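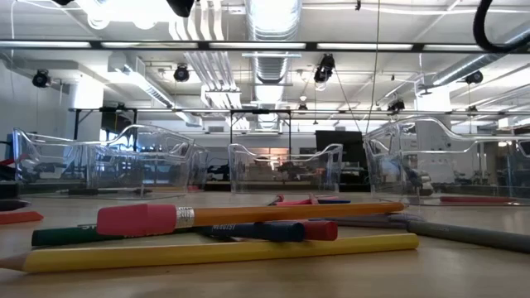
Pencils and pens waiting in front of the clear bins at Hidura.

Print this page | E-mail this page

Vikitz opens free pencil swap at Hidura
Fri 16 February

Hi all, Reshma Buthelezi from Vikitz here, with news I've been busting to share! Our pencil swap is open, and anyone can come in and trade the colours they never touch for ones they'll use.

We've collected roughly 3000 pencils, markers and pens since November (my hallway was full of them, my poor family). Ntuli gave us the tables, Bromon paid for the clear bins, and I've been sorting ever since. I love a see-through bin – you can spot the colour you're after without tipping everything out.

Bring up to 55 pieces and take the same number home. Stubby ones are fine, dried-out markers aren't. Kids under 13 need a grown-up with them. We're open weekdays till 5 pm, and there's a sharpener on the wall you're welcome to use.

Media enquiries: Reshma Buthelezi, Vikitz.

Comments (3)

Jools: Do you take crayons? Got an ice cream tub full.

Reshma B: Yes please Jools, any colour!

Mardi_K: Is there parking out the back or only on the street?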